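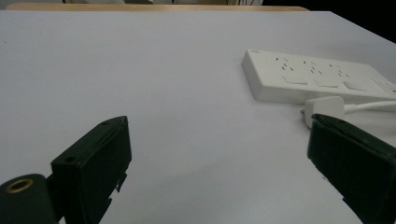 How often do the gripper fingers have to be changed?
Every two weeks at the current rate of use, or sooner if the pads have worn enough to let a plug turn in the grip.

Progress report to Skevano, Tue 20 July
Prepared by Viola Donati, Galli workshop

Maintenance of the hand-held gripper, plug and power strip task

The gripper has been in regular use since May. In this period we replaced 9 pairs of fingers, two of them after cracks at the mounting holes. The other seven were ordinary wear. Cosimo Villa now checks the screws before each session and logs the opening width, fully open and fully closed. If the two readings have drifted from the last log, he re-seats the fingers and runs the zero routine again.

The threaded inserts were the main repair item. Three had worked free of the plastic. Malachy Brophy reset them with a soldering iron and let the parts cool overnight before reassembly. None has moved since. The spare bodies from Mastar came with the holes slightly undersize and had to be reamed, which cost us up to 2 days.

Cable drag is still open. When the fingers pull a plug sideways, the cord can lift it out of line with the socket. We tried a softer pad and saw a small improvement. Ilaria Bortolotti is drawing a finger with a deeper notch.

Spending is within the parts budget. We ask to move the unspent travel money to spares, enough for 20 more inserts and one complete finger set. Quote from Skodari attached.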